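A Visit to the Open Day of Onico

In July I went to the open day of Onico, the company behind the social app Clukilari. I have used Clukilari for adding friends and sharing photos for some years, so I wanted to see the place where it is made. The office is in the Tuominen building, on the second floor, and the doors opened at 6.

They let in 300 visitors, although 600 people had asked for a place. At the entrance every visitor got a sticker with a code. If you scan the code of another person, the app sends a friend request. I came home with six new friends, which is more than I made in the whole spring. 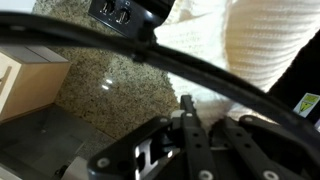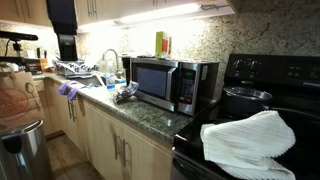
The talk about privacy was for me the best part of the evening. The speaker opened the settings on a big screen and showed how to hide your friend list from strangers – I did not know this was possible. Then she explained photo tags. A picture of an ordinary kitchen counter, with a microwave and a small water bottle with a blue cap, can be posted to close friends only, and the app remembers this choice for the next post. You must change it back yourself if you want everyone to see.

After this we could try Gomwood, the new group chat. It was quick, but the button for leaving a group is hard to find, and I told them so. They wrote it down.

One thing I missed was a talk about lost passwords. I asked at the help desk, and they gave me a printed page with the steps. The next open day will be in winter, and places are given by e-mail again.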